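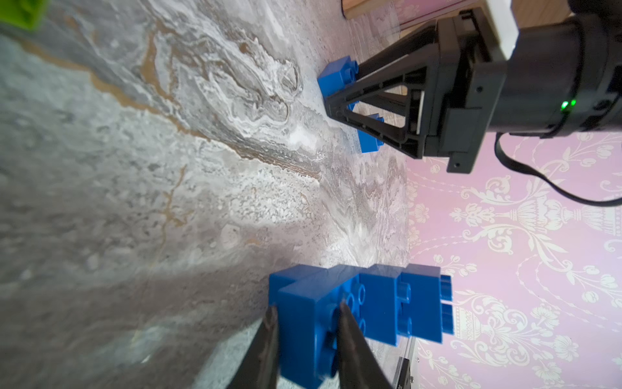 Ciltia's bimanual group opened its lab for an afternoon in October. Rohani Goh presented the work on brick assembly with two arms. The policy is trained on 1158 teleoperated episodes and runs from wrist cameras only – there is no overhead view.

Her main result concerns relabelling. Segments in which an operator regrasps are marked as recoveries and sampled 2 times as often. Over 172 test runs, most remaining failures were misaligned studs. Noel Dalisay asked about cycle time, which has not yet been measured.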